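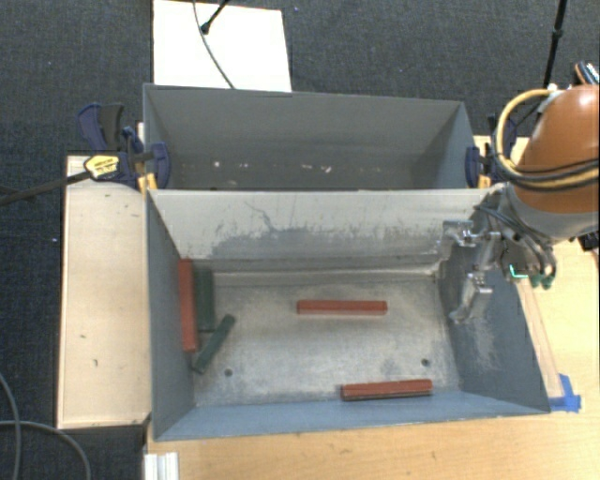 ## Skotatness puts its old metal bins back to work

If you've walked past the block corner at Skotatness lately, you'll have noticed the plastic tubs are gone. I stopped in one afternoon in May to see what replaced them, and I'm happy to report it's good old metal bins, open on top and as scuffed as you'd hope. The red and green blocks live in one of them now, and I spent way longer than I'd planned picking them up and putting them down again.

Terence Dunmore runs the play and building room, and he's been wanting to do this for a while. The plastic tubs came from Hirico and they'd all split at the corners. "I got tired of taping them," he told me. "Then I remembered we had the metal ones in the back and I thought, well, why am I shopping for tubs?"

The bins came to Skotatness years ago from the old Parisi bakery supply store, back when it was clearing out its stockroom. They look their age. The floor of the block bin is mottled and worn, there's a ragged dark patch on one of the inside walls, and long thin scratches run up from it. I asked Terence if he was going to paint over all that. He looked at me like I'd suggested painting the cat!

I'm with him on this one. There are a couple of small round holes in the bottom, too, but the blocks are far too big to fall through, so they're staying.

The rest of the money is going to the room itself. Skotatness set aside $3000 for the year and has spent $2404 so far, mostly on shelves and new lights from Skastar – the old lights buzzed, and if you ever sat under them for a whole story hour you know what I mean. The dark carpet stays. Terence says it hides everything, and with the number of kids who come through after lunch I believe him.

More blocks are on the way. He has 100 on order, same long shape, and he'd like some yellow ones if he can get them. If you have any sitting in a closet at home, he'll take those as well, as long as they're clean and don't have splinters. Drop them at the front desk before 6 in the evening and put your name on the bag if you want it back.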